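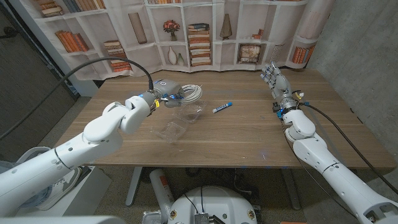
I have been arguing with Min-kyu for two days now over whether a machine can do the kind of job I pay myself nothing to do every night at the shop, and I still don't think I've lost! He says tidying is "basically there." I say tidying is where they all fall down. Take one loop of white cable, which any of us would scoop up while talking about something else. The gripper on the left was right over the coil with its two fingers hovering near the edge of it, and all I could think was, okay, but which bit do you grab? A cable is one thing until you pinch it, and then it's a floppy mess with a tail (ask my back counter). And then there's the clear plastic clamshell lying open beside it. I hate those things. I've cut myself on them. You can barely see where the plastic ends, so what is a camera supposed to make of it? The marker I'd give them. Anyone can pick up a marker.

Search Panside diaries
Search

22/04/2019

Anyway, I should write down what I think before Min-kyu talks me out of it. I keep a list of closing jobs taped inside the stockroom door, 16 of them, and after supper I went down it with a pencil and put a tick by anything I'd trust to a machine tomorrow. I got three ticks. Mopping (flat floor, no opinions needed), counting the full cartons, and printing the shelf tags. Everything else has a catch in it. Wiping the glass sounds easy until there's a sticker on it. Putting returns back means knowing that the blue lid goes with the other blue tub, and I get that wrong myself.

Noreen Niazi called in the middle of all this and took his side, the traitor. She says people said the same about dishwashers. But a dishwasher doesn't fetch the plates, Noreen! I load the thing. I scrape, I stack, I argue with the forks, and then it does the wet part. She laughed and said fine, but she'd still buy one that folded towels, and I have to admit I would too. I'd go up to 454 dollars for towels. Fitted sheets, name your price.

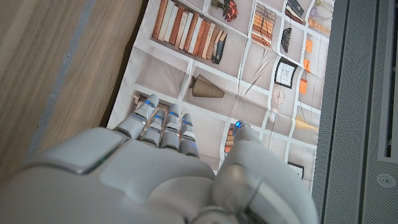 Four fingers and a thumb, little blue lights and all, reaching for the bookshelf print.

I do like the hand better than the pincher, I'll say that. It has knuckles. I can imagine it holding a mug. But look at that cloth, all creases, and tell me who's going to smooth it out. I'd do it with the flat of my palm and never think about it.

Min-kyu's bet is that by July of next year I'll have something at the shop doing five of my jobs. Loser buys lunch at Jasto. I took it. Must remember to order more bin liners, we're down to 64.

We use cookies to remember your settings. Accept / Manage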